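Home | Ask | Topics | Unanswered | Log in

Fabric and Laundry > Table linen

Gray tablecloth keeps its fold lines after washing

Posted by Debashish Dissanayake, Thursday

I have a polyester cloth from Massawe, plain gray, for a round table. I wash it cool, hang it, fold it in eighths and put it in a drawer. Every time it comes out there is a grid of creases that does not drop, even after two days on the table. Ironing on low removes about half of them. Is the fabric faulty, or is the storage wrong?

edarus_k
Storage. Polyester takes a set when folded under weight, and more so if it goes away slightly damp. Roll it on a cardboard tube instead. For the existing creases, use medium heat through a damp cotton cloth, press, lift, and let it cool flat before you move it. Moving it warm puts new creases in. Check the care label first - some coated cloths will not take medium heat.

Rutard
just buy a wrinkle free one

zusska84
Agree with the first reply on rolling. I would add that spin speed matters. My machine defaults to 2000 for mixed loads and I drop it to 880 for table linen. Fewer hard creases to begin with.

A gray cloth on a round table:

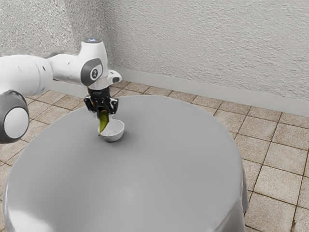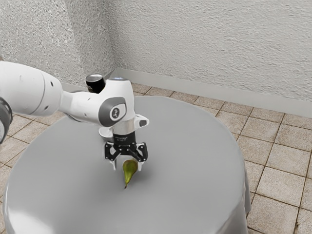
Fabric weight makes a difference too. A heavier weave hangs out on its own overnight, while a thin one needs pressing whatever you do. If the label gives no weight, ask the seller before you replace it.

Related
Removing candle wax from polyester
What size cloth for a round table?
Steam iron leaking on low setting
Storing table linen without a closet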